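Winter clothing drive in Itmont passes 1000 items

A collection of coats, blankets and warm bedding in Itmont has taken in more than 1000 items since it opened in October, organizers said. The drive runs until the end of the month at the former Usen shoe store on the main street.

Jackets make up the largest share, with 301 handed in so far. Blankets and children's bedding come next. Everything is sorted by size on long tables at the back of the store and goes out in bags to families in Itmont and nearby Nernis.

Fleece blankets in bright prints have been among the first things to go, along with dark quilted jackets in adult sizes. Last winter the drive ran short of both before the cold let up in March.

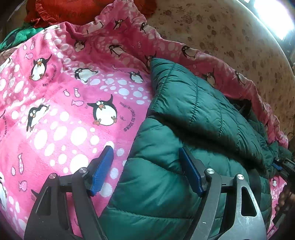
Do blankets and jackets have to be washed before they are dropped off?

Everything should be washed and fully dry, with zippers closed and pockets emptied. Items that come in damp are set aside and may be thrown out, as the store has no dryer.

Small repairs are not a problem. The Kırmızıgül tailor shop next door has offered to replace broken zippers and sew up torn linings free of charge, and has finished 47 pieces to date. Down pillows, electric blankets and used socks are not accepted.

Drop-off is from 3 p.m. to 7 p.m. at the side door - the front entrance stays locked while the sidewalk is being repaired. Larger loads can be brought in the morning by arrangement.

Families in Nernis who can't get to the store can ask for a bag at the town library, where a list of sizes is kept at the front desk. Children's snow boots and gloves are still needed in all sizes.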